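Skollach hand gripper, build notes and data card

Skollach is a two-finger gripper that you hold and squeeze, with a camera mounted above the fingers. It was built in a shared workshop and used at home to record short clips of clothes and other household fabric being picked up. This file covers the build, the recordings made with it, and the things to know before you train on them.

Maintainer: Elżbieta Bednarek
Status: second version of the hardware, first release of the clips
Previous version: Lis, no longer supported. The Lis drawings are in the folder old and don't fit the current fingers.

What is in the release

drawings: cut files and hole positions for the plates and links
firmware: the code for the recording trigger and the status light
clips: the recordings, one folder per session
notes: a text file for each session, written the same evening
tools: scripts for checking, trimming and renaming clips

Hardware

The fingers are black, with a narrow blue pad on the inner side of each tip. They are moved by links that run back to the handle. Pulling the trigger closes both fingers by the same amount, and a return spring opens them again. There is no motor. The closing force is whatever your hand puts into it, so two people will not grip a sleeve the same way.

The pads are the part that took the most work. The first set was too hard and slid off satin. The second set was soft enough but peeled at the edge after a few sessions. The current pads are glued and then clamped overnight. Sand the finger before gluing and wipe it down, or the pad will lift at the tip.

The links pivot on plain fasteners with a thin washer on each side. Tighten until the play is gone, then back off slightly. If one finger lags behind the other, the pivot on that side is too tight. Check this before every session. In the April clips the left finger lags in two of the folders, and those are marked in the notes.

The camera bracket is called Fuvano in the drawings. It has a slot so the camera can be tilted, and a mark for the angle used in all the released clips. If you change the angle, write it down. The fingers should enter from the bottom of the picture and the pads should stay visible when fully open.

Building it

Cut the plates first and dry fit everything before drilling the pivot holes to final size. The holes in the files are drawn slightly small on purpose. The workshop cutter leaves a taper, and a hole drawn at full size came out loose.

Fit the links to the plates, then the fingers to the links, then the spring. The spring goes on last. If you fit it earlier you will spend the rest of the evening holding the fingers apart with your thumb.

Run the camera cable along the back of the handle and tie it down in two places. It must not cross the links. One cable was pinched this way and gave clips with dropped pictures that were only noticed later.

Recording

The recording program is called Mastent. It starts and stops a clip with the button under the thumb and writes a file to the laptop. Each clip runs up to 30 seconds and is saved at 30 pictures per second. Longer clips are split.

A session goes like this. Put the item down, hold the gripper above it with the fingers open, press the button, pick the item up, move it, set it down, press the button again. Each clip has one item as its target. The target is named in the session notes along with the surface it was lying on.

Items were recorded where clothes end up in an ordinary home: seats, beds, chair backs, the floor. Other things were left in place around them. This was a choice made after the Lis recordings, which all used one item on a plain workbench. A model trained on those could find a shirt on the bench and very little else. 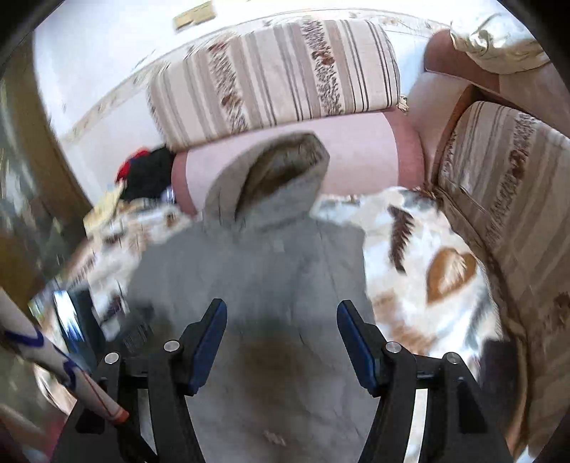 Clothes on soft furniture are the hardest group in the release. The seat gives under the fingers, so the pads often reach the fabric later than the operator expects. Where the item lies on or beside a printed blanket, the outline can be difficult to follow in a single picture, and a hood or a fur edge has a different feel in the grip from the plain body of the same jacket. The session notes say which part was meant to be grasped. They do not say whether the grasp held. That label is separate, in the file called result inside each session folder, and was added by watching the clip through to the end.

Counts

The release has nearly 3000 clips in 7 sessions. Failed grasps were kept. Clips were removed only if the camera was blocked, the file was damaged, or a person's face was visible.

Known problems

The trigger travel is not measured. Finger opening has to be read from the picture. A sensor was tried on the pivot but the wire broke twice and it was left off.

Evening clips have a warm color cast from the room lamps. White balance was left on automatic in the first session and fixed after that.

All clips were made by one right-handed operator. Approach from the right side is much more common than from the left.

Item names are not consistent between sessions. A hooded jacket may be listed as jacket, hoodie or top. The script called names in the tools folder maps these to one list, and you should run it before splitting the data.

Splitting

Split by session, never by clip. Clips from the same session share furniture, lighting and often the same item, and a random split will give scores that are too good.

Changes to the hardware

If you build one with longer fingers, move the Fuvano bracket back by the same distance and redo the angle mark. Send changed drawings with a short note on what was changed and which pads were fitted. Clips from modified grippers are welcome but will be kept in their own folder.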